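Lykkegaard Community Help
Methods and Evaluation > Manipulation

Held-out object positions: is our success rate still comparable after re-recording part of the set?

Asked by Wikine
Viewed 1156 times

Our group is preparing a short report on a policy trained by imitation for a basket-to-basket transfer task. The task is simple: a two-fingered gripper takes a small cube from one basket and places it in the other. The original training set holds 3000 demonstrations, all recorded by teleoperation. Evaluation is carried out over 200 trials with start positions drawn from a fixed list, and the list was kept apart from training.

In November it was found that a portion of the demonstrations had been recorded with the baskets placed closer together than the protocol allows. These were removed and recorded again with the correct spacing. The model was then retrained from the beginning with the same settings.

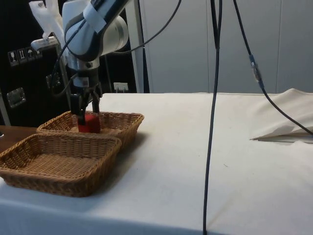

The retrained policy performs better on the held-out list than the first one did. My supervisor would like to report the difference as an effect of basket spacing. I am less certain that this is permitted, as the operator also changed between the two recording periods and the second operator closes the gripper noticeably more slowly.

I should therefore be grateful for guidance on the following points. May the two success rates be placed side by side in one table? If so, what must be stated alongside them? Would it be acceptable to retain the first result as a baseline, given that its training data are now known to be partly out of protocol?

Answers (3)

Ingvar Briem
Accepted answer

The two rates may be placed in one table, provided that the table does not attribute the difference to spacing. As described, two conditions changed together: the distance between the baskets and the person operating the arm. The evaluation cannot separate them. A reader would be entitled to conclude that slower gripper closure accounts for the whole of the improvement.

The usual remedy is a third training run. Take the original set and remove the out-of-protocol demonstrations, but do not replace them. Train on what remains with the settings unchanged and evaluate on the same held-out list. If this run already comes close to the retrained policy, the removal of poor data is the likelier explanation. If it stays near the first result, the new recordings are contributing something, although you will still be unable to say whether it is the spacing or the operator. To settle that question, the second operator would have to record a small batch at the incorrect spacing as well.

I would also draw attention to variation between training runs. A single run per condition is weak evidence, even with 200 evaluation trials, for the trials only measure how well that one set of weights performs. The Dronivholm guidelines for internal reports ask for several seeds per condition, and reviewers outside the institute will generally expect the same. Where computing time does not allow this, the report should state plainly that one seed was used.

With regard to the baseline, it may be retained. It should be labelled as trained on partly out-of-protocol data, and the number of affected demonstrations should be given in the text – not only in an appendix.

Lastly, please confirm that the definition of success was the same on both occasions. In transfer tasks there is frequent disagreement over whether a cube that touches the rim before falling inside is to be counted. If the scoring was done by hand, it is advisable to have one person score both sets again without knowing which policy produced which trial.

Comment from Wikine: Thank you. The scoring was done by hand and by 2 different people, so this will be repeated. The third run has been queued for Sunday.

Comment from Ingvar Briem: Please keep the original score sheets as well. The level of agreement between the scorers is worth reporting.

Keltelia

We had a similar case and simply reported the later figure. The earlier model was not mentioned. It was accepted without remarks.

Comment from Ingvar Briem: That is acceptable where no comparison is claimed. In the present case the comparison is the subject of the report.

Guest

Have you checked the camera calibration between the two periods? If the camera was moved even slightly, the policy may be affected more by that than by the baskets. It would also be useful to know the gripper force setting, which is not given in the question.

Comment from Wikine: Calibration was checked before each recording period and the values agree. I shall look up the force setting and add it to the question.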